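Stop grading the sock robot on one number

I've been chewing on the Polham sock-hanging result since April, and I'm a little grumpy about it. The headline is 70 percent success after training on 3,095 demonstrations. Great! Everybody quotes that figure, me included. But what counts as a success? A sock is on the rack when the episode ends. That's the whole test, and I think it's way too kind.

Hanging laundry is a fussy job. You've got two arms, a rack that can swing from its hook, clips that have to be squeezed open and a bin of socks all tangled up together. Somewhere in there both grippers have to work within an inch or two of each other without making a mess.

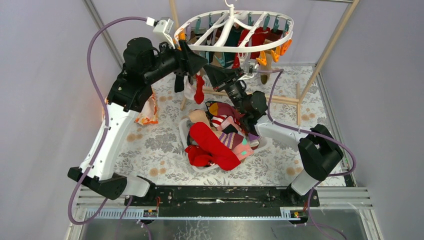

What I'd score instead

Janka Rusnák went back through the failures and sorted them by stage — grasp, lift, clip, release. I learned more from her short table than from the rest of the paper. Clipping ate most of the misses, and those were hiding inside one tidy percentage.

The wrist cameras matter a lot here, I think. From up close, the clips and the rack crowd right in around the fingers, and the policy has to pick out the one it needs.
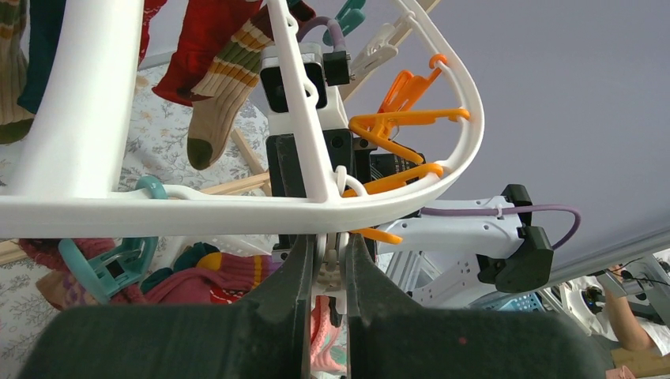 Svetozar Hájek thinks I'm being picky and that more data will fix it. Maybe! But the run with 1,774 demonstrations scored just 13 points lower, and I'd love to know which stage those extra points came from. Give me the stage scores first, then go collect more socks.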